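Koveck G6 gripper: three months in, one bad afternoon

I wanted to love this thing without any reservations, and for the first eleven weeks I pretty much did. The Koveck G6 cost me $700 from Tenier, it bolted onto my Varela desktop arm in an evening, and it picks up soft stuff better than anything I've owned (I do mostly cloth handling, folding and sorting, that kind of fiddly nonsense). Quiet, too. My old gripper sounded like a coffee grinder!

Then in March it grabbed a dish towel and wouldn't let go. I sent the open command, the software told me the gripper was open, and the fingers just sat there squeezing. The arm carried on to its next move and dragged the towel, a tray and a cup of screws off the bench before I got to the stop button. So that's my big complaint, and it's a safety one. The G6 reports the position it was told to go to, and it doesn't check whether it got there. If that had been my sleeve I'd be writing a much grumpier review.

The cause was dull. The screw inside the top of the finger had backed out and the linkage was binding on it. I snugged it up, added a drop of thread locker and ran the same job 14 times with no trouble. But the manual never mentions checking that screw, and you have to get your nose right up to the cavity to see it — mine is a deep, dark little hole and the work light hardly gets in there.

Tenier's support answered in 6 days, which felt long with a dead arm on the bench. They were nice about it and sent a new linkage for free. They also said a firmware fix for the false "open" message is on the way. Still waiting on that one.

Would I buy it again? I think so, yeah. The grip on knits is lovely and the Sterlow I tried before it chewed holes in everything. Just keep your stop button where you can slap it, and look at that screw every week or so. Three and a half stars until the firmware shows up.
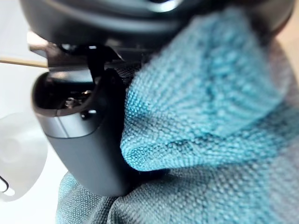

G6 finger on teal knit, with the screw showing in the opening at the top.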